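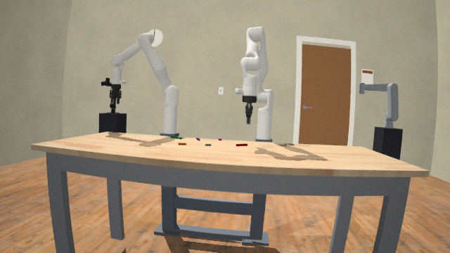

Robot Club news from the Fladotville workshop
Mar 5, 2023

Hi everybody! It's my turn to write the club item again (Kvido did the last two and has politely handed me the keyboard), so you're getting the long version.

We're deep into the Tadura challenge now, and for our club that means sorting. Two arms share one table, there are little colored pieces lying between them, and your program has to pick each piece up and put it where the task card says. All of it runs in simulation this season, so everyone can work on the same setup from home, and I can practice in my slippers at midnight. I have done this more than I'd like to admit!

The first few sessions went almost entirely to getting one arm to come down over one piece without wandering off to the side. Salamatu's group picked the red bar because it's nice and long and you'd think it would be easy. Well, long is only easy if you come at it from the right angle, and they spent a whole evening arguing about wrist rotation before they wrote a single line of code. I loved it. Their approach path is now the one most of us have copied. 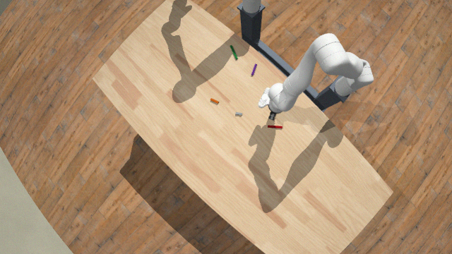 Comfort Arthur wrote in to ask whether we could please stop tuning everything on the red bar, as the small pieces are where the points get lost and her team would like some company in their suffering.

Fair enough, Comfort! So that's the plan for the next stretch. The tiny magenta piece is the one people grumble about most. If your height is off by a hair, the fingers either stop short or push into the tabletop, and the scoring script takes points off for touching the table. Annapurna has been lowering the arm in two stages, a quick drop and then a very slow creep, and she's posted her numbers in the shared folder. Try them before you invent your own (I invented my own, and I scored 24 out of a possible 59, so learn from me).

Oh, and save your runs! We lost a really good one of Shona's when the Sosero laptop decided to update itself, and she had to rebuild it from memory.

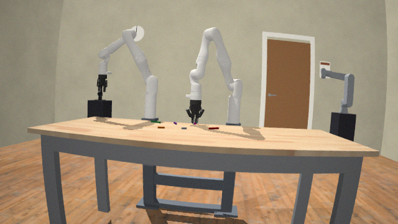 Using both arms

A few of you have asked if you're allowed to use just one arm. You are, and for the beginner card that's what I'd do. The advanced card has a time limit of 157 seconds, though, and so far every team that has made it under the limit had both arms going. The tricky bit is keeping them out of each other's way. Shona's team gives each arm its own half of the table and a waiting pose up high, and an arm can't come down until the other one reports that it's clear. It's slow to set up but so much calmer to debug!

If you'd like to see how the waiting poses work, open the file called bukhari_start and step through it one move at a time. We named it after the Bukhari room, where we wrote it, and yes, the comments in there are mostly about snacks. Check your gripper state at the start too. Mine was set to closed for two whole sessions and I kept blaming the camera angle.

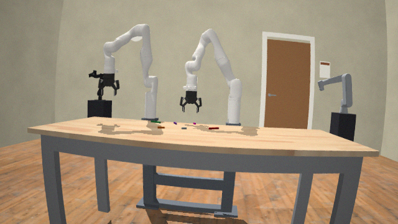 Dates and odds and ends

The club final is in June, in the main hall. We have room for 33 people including family, so tell Annapurna early if you're bringing a crowd.

Beginners can still join. You don't need to have coded before, and Kvido is happy to sit with anyone who wants to start from zero.

Whoever borrowed the blue extension cord, we'd like it back, please.

See you at the next session, and bring your questions!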